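Minutes, Bench Practice Working Group
Hiltholm site, upstairs meeting room
Friday, 2 pm start (closer to ten past, my fault, I had the only door fob)

I'm taking these because I lost the draw again, so apologies in advance for the style. Corrections to me before the next one please, and if you want something struck out, tell me which bit.

Present: both bench teams, one from safety, one from purchasing for the first half. Watilport dialled in and we lost them twice. Apologies from Van der Linden, who sent written comments instead (see item 3).

1. Last minutes
Accepted. One fix: I'd written that the e-stop check happens weekly. It's daily, before the first run, and it always has been. I've changed it in the shared copy.

2. Draft practice sheet for tabletop handling
This took up most of the afternoon. The draft is now at 69 clauses, which everybody agreed is too many for something meant to hang on a wall. I said I'd never read past the second page and I helped write it! We went through the ones people had flagged.

Clear space around the target. The draft says "adequate clearance", and the two teams have been reading that very differently. One team clears the whole table. The other leaves the usual kitchen things out, on the grounds that a home is never tidy and the arm had better get used to it. After a fair bit of back and forth we landed on this: other items may stay on the table, but the operator writes down what they are before the run, and anything with glass in it stands well off to one side of the approach. Safety wanted a set distance. Purchasing wanted to know who pays for lids. Left as "well off to one side" for now, and safety will come back with a number.

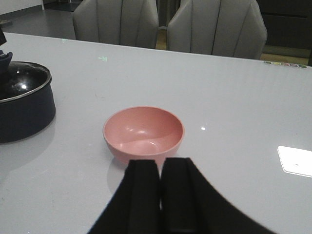

Clause 12, approach with fingers open: bowl ahead of the gripper, lidded pot kept off to the left.

Open approach. Clause 12 stays more or less as is. Fingers open before they get near the object, then a pause, then close. The pause was 300 milliseconds in the old sheet and I couldn't find anyone who remembered where that came from. Watilport find it too short for a person to react to, and I think they're right, but a longer one slows down a full day of runs quite a lot. We'll try a longer pause on new objects only and see how people get on with it.

Shiny tabletops. New clause, suggested by the Watilport end before the line dropped. On a glossy top you get reflections of whatever is standing on it, plus bright spots from the ceiling lights, and they'd like a line saying the operator checks the wrist view before starting. Nobody objected. Wiping the table down first goes in as well, as a "should".

Chairs. Tucked in, and no one sitting in them while the arm is powered. I thought this was already in there. It was in the old sheet and fell out in August when we merged the two versions, so back it goes.

3. Written comments from Van der Linden
Three pages, mostly wording. They'd like "must" and "should" used properly all the way through, and fair enough, we've been sloppy. They also asked whether the sheet covers the Wonow cell. It doesn't. The Wonow cell is fenced and has its own rules, and I'll put a sentence at the top saying so before somebody tries to apply the chair clause to it.

4. Sign-off for new operators
Currently 5 supervised runs and a signature. Safety would like more, the bench teams would like to keep it. We kept it, with the added rule that one of the runs has to include a deliberate stop halfway. I'm quite pleased with that one, it's a good habit and it costs a minute.

5. Actions
Me: cut the sheet down, fix must/should, add the Wonow sentence, restore the chair clause.
Safety: a distance for glass items.
Bench teams: try the longer pause and keep notes (readable ones, please).
Watilport: send wording for the glossy top clause, and sort out the line.

6. Any other business
The label printer is out of tape. Purchasing had already left by this point so I'll email.

Closed at twenty to five. Next one same room, and I'll bring the fob on time.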